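Saturday, July 6, 2024 - open day at the Vurcombe robotics lab

I went with my colleague Elis Skyrme, mostly to see the planning software which they call Rafferty. The real robots were in the hall downstairs and had a long line, so we started upstairs in the simulation room, where only five visitors could enter at one time.

Angharad Voyle, who leads the control group, opened a simulated bedroom for a robot with two arms. The planner can look from the body view and from the views close to each gripper, and she switched between them.

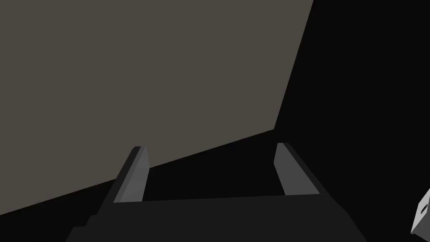
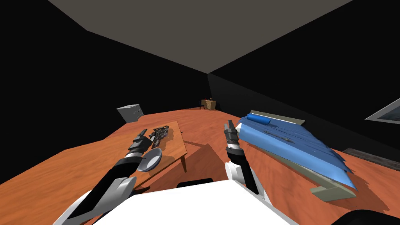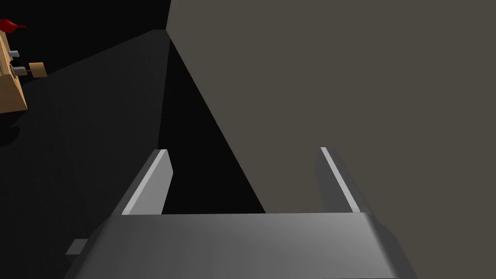 Simulation renders: Vurcombe open day, upstairs room

My question was about the near views. When a plain surface covers so much of one, what can the perception part use? Angharad answered that Rafferty gives each view a weight, and a view with few edges gets a low one. Then the body view and the joint angles decide more. I found this sensible, but Elis was not so convinced - he wanted to know what happens with a bad joint calibration, and they discussed it for a long time.

The test set has 181 tasks, and 68 of them are in bedrooms. We could also try the replay tool, which I liked very much. You can stop the plan at any step and change the goal of one arm. My first change gave a collision warning after four steps.

The next open day is in September, at the Viltesley building.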